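4. First power-up and card set-up

Before you photograph anything worth keeping, give the Koter ten minutes of your attention. It will want them sooner or later, usually at a wedding.

1. Charge the battery for 90 minutes. The lamp goes green some time before that. The lamp is an optimist.

2. Slide the card in with the label facing the screen. If it needs force, it is the wrong way round.

3. Choose Menu > Card > Format. This wipes everything, including whatever you forgot was on there.

CAUTION: Never open the card door while the red light is flashing.

4. Set the date and time. Cameras left on factory time file every picture under the small hours, and sorting them out in October is no fun.
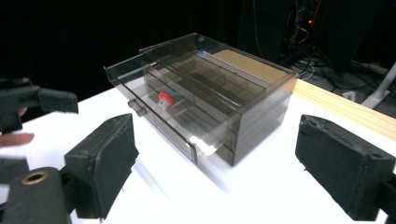 Fig. 4: Clear drawer box with small compartments.

5. Turn on Prisilent mode if you want a quiet shutter. Quiet, mind — the focus motor still has opinions.

6. Set Auto ISO with an upper limit of 3000. The camera will go higher if you let it, and the results look like porridge.

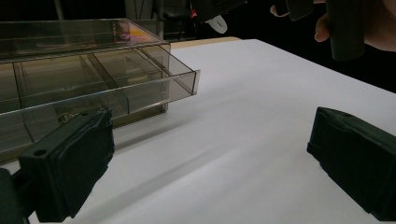
7. Take one test shot at ISO 100 and play it back at full size. Check the corners as well as the middle.

NOTE: A fresh card in the standard format shows 465 shots remaining. The counter drops faster with detailed subjects, so hedges are expensive.

8. Save your settings to slot C1. Fionnuala Fitzgerald, who wrote the first edition of this guide, skipped this step and then reset the camera. Section 9 is hers.

For copying files with Clonimance, go to section 5.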